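## 5. Setting up the table

The Honley table is delivered with the top already oiled at our Prultbridge workshop. The top is real wood, so streaks of lighter and darker grain are normal and vary from one table to the next.

**You will need:** the hex key from bag 2, a spirit level and a soft dry cloth. Two people are needed for steps 1 and 4.

1. Lay the top face down on the flattened carton. Do not drag it.
2. Fit each leg to its plate with the long bolts (part 904). Finger-tight only at this stage.
3. Screw the levelling feet in as far as they will go.
4. Turn the table over together, keeping hold of the top and not the legs.
5. Push the table to its place against the wall. Check that the back edge runs straight along it from end to end.
6. Lay the level along the table, then across it, and wind the feet out until both readings agree.
7. Tighten all the leg bolts fully.

> **Caution:** Do not use a power driver on the leg bolts. The inserts can pull out of the wood.

Wipe the top along the grain with the dry cloth before anything is put on it. Fine dust left over from packing will scratch the oil if it is rubbed in. 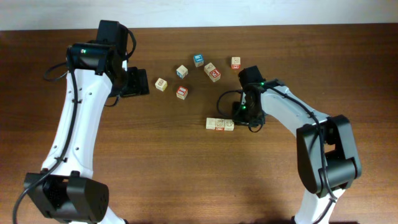

Leave the oil to harden for 5 days before using wet cloths or standing hot drinks on the surface. Dry work can start straight away – building blocks, paper, sorting and so on. Lift things into position and avoid sliding them, above all anything with a rough or unfinished base.

**Note:** A soft sheen is correct for this finish. If a patch looks dull after the first few weeks, apply a thin coat of Hokari oil and wipe off the excess after 5 minutes. Oily cloths can catch fire by themselves, so lay them flat outdoors to dry before throwing them away.

Check the leg bolts again after a month. Replacement feet are sold in sets under order code 3863. For other spares, write to Leanne Whitlock at the Sugden office and give the number printed on the label under the top.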